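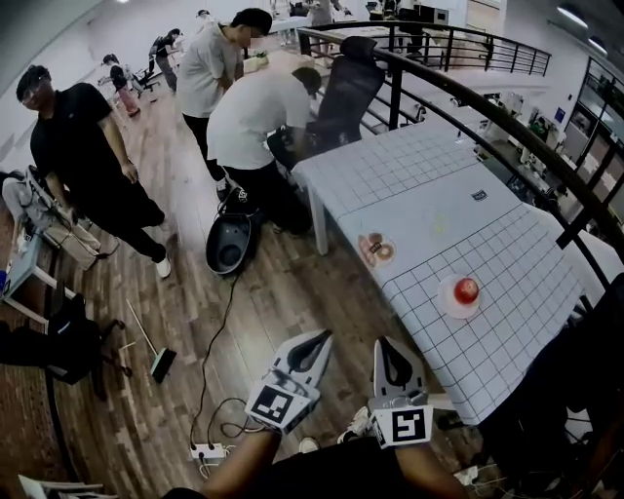 Shireen Shabalala would like offices to stop buying snack boxes. She has been saying so to anyone who rents a workroom for long enough that Vakeo, the small fit-out firm she works for, now puts it in its proposals: one table, one cloth, a couple of plates, and whatever people will eat.

I went to see her because I had read one of those proposals and didn't believe much of it. It promised that a decent table would get people out of their chairs, talking to each other and eating better. It gave no source for any of this.

“There isn't one,” Shabalala said when I asked. “I wrote that paragraph. I've watched a lot of people eat at work and I wrote down what I thought I'd seen.”

Would she take it out?

“I'd take out 'better.' I wouldn't take out the rest.”

Her argument starts with the plate. Food left in its packaging, she says, belongs to whoever bought it, and people won't touch it without asking. On a plate it belongs to the room. She favors round white plates, the plain kind, and she wants very little on each. A donut on one and a piece of red fruit on another is plenty to begin with, as far as she is concerned.

I said that sounded like a table that would leave most of the room hungry.

“It isn't lunch,” she said. “You refill it. If you put out a pile, the pile sits there until Thursday and then somebody has to deal with it.”

She prefers a cloth to a bare top, and a pattern to plain white. The white one with the thin dark grid is her standard choice now. I asked whether the grid did anything. She said it made it easy to set things down straight. I said people don't set things down straight. She agreed that they mostly don't, and then said the lines hide creases, too, which I found easier to accept.

On money she was more careful than the proposal. Vakeo had quoted one client, a furniture importer called Hidayat, over 3,000 for a room with new lighting, shelves and a built-in counter. Shabalala talked them down to a table and some chairs.

“My boss was not thrilled,” she said. Her boss, Prasetyo Ngui, confirmed this by phone. He also said that Hidayat came back in January for the shelves.

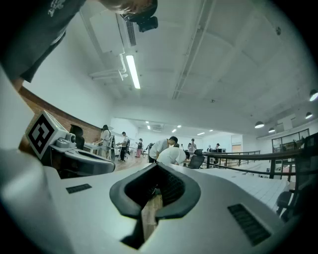
Colero, Fri 7 November

The second time we talked, it was about rooms, and here I expected more trouble. Shabalala has a soft spot for the kind of space with reddish-brown brick along one side, white plaster higher up and a curved white ceiling that hides nothing. Pipes, cable trunking, the air-conditioning unit with its slatted vent, a long fluorescent tube: she would leave it all in view.

It is a popular taste, and a cheap one. I put it to her that “leave it in view” is what a fit-out firm says when it would like to be paid for leaving it.

“We don't charge for a ceiling we haven't touched,” she said. “I'd be embarrassed to.” She did admit that Vakeo charges for the visit at which it decides not to touch the ceiling.

And the fluorescent light? Surely no one sits under one of those by choice.

“No. I'd change the tube for a warmer one. But I hear people say they can't work in a room until the light is right, and then I see them in it at 9 at night.”

She is less patient about chairs. A black mesh office chair is fine at a desk, in her view, and a nuisance beside a food table, where it turns into a coat stand. She would rather people stood. I told her I would want to sit down with a donut, and that I suspected most of her clients would as well.

“Then sit,” she said. “There's a wooden floor. You can roll the chair over.”

I asked one of those clients. Melati Wijaya has had her table for nine weeks. She likes the cloth. She says people do stop at it, usually in the afternoon, and that the talk is mainly about who took the last donut. The fruit goes more slowly.

Shabalala wasn't bothered when I passed this on. She asked what kind of fruit, and whether anyone had thought to cut it up.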